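Gallery: snacks and drinks at the Hastton reading room

Page last changed 01/11/2021

The reading room at Hastton opened in September on the second floor of the Komside building. It has 44 seats, a row of lockers and a small side room where people can eat and drink. Food isn't allowed in the reading room itself, so the side room gets steady use, mostly in the late morning and again near closing.

This page is the refreshments part of the gallery. The shelving, the lockers and the front desk have their own pages, linked from the main list. The notes below cover what people usually ask before they visit.

**What is sold**

Chocolate bars, crackers, nuts and canned drinks. The stock comes from Konbridge and is refilled twice a week. There is no hot food. Coffee was tried for the first two weeks and dropped — the machine was loud enough to hear through the wall, and the reading room side complained. A kettle is kept in the cupboard under the sink and anyone may use it. Bring your own tea bags and cup.

Bottled water is not sold. There is a tap, and a filling station for bottles on the landing outside.

**Paying**

The payment box takes cards and coins. It does not take bills. If a card is refused, write the item and your reader number on the pad next to the box and settle at the front desk before you leave. The desk closes 13 minutes before the building does, so don't leave it to the end.

Readers with a Tosh pass get one drink a day without charge. Show the pass at the desk and you will be given a token. Tokens are good on the day of issue only.

**Tables**

Tables in the side room are shared. Wipe the top when you finish. Cloths are by the sink, and the spray bottle with the blue cap is the right one for the shiny surfaces. The scouring pads are for the sink only — one table has already been scratched and had to be turned so that the mark faces the wall.

Wrappers go in the tall bin by the door. Empty cans go in the crate under the window. Please pour out what is left in a can before it goes in the crate. Cans with the tab pulled are thrown away if they are left standing overnight. Sealed food left behind is kept at the desk until the end of the week and then put back on the shelf.

The side room can be booked for short meetings of up to 60 minutes. Bookings are made at the desk or by phone, extension 731. People already eating there may stay during a meeting if they keep to the tables nearest the door.

**Other notes**

Lids are required on any drink carried through the hall, even for the short walk to the stairs. Open cans have to stay in the side room. Bags may be left on the hooks but not on the tables.

Older pictures of the room, from before the walls were painted, were taken off this page and are in the archive folder. Corrections to the captions can be left at the desk.

**Side room, table by the wall**
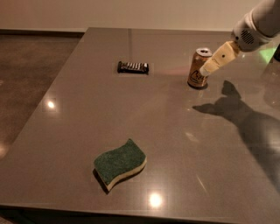

Candy bar in a dark wrapper and a copper-gold drink can on the gray table.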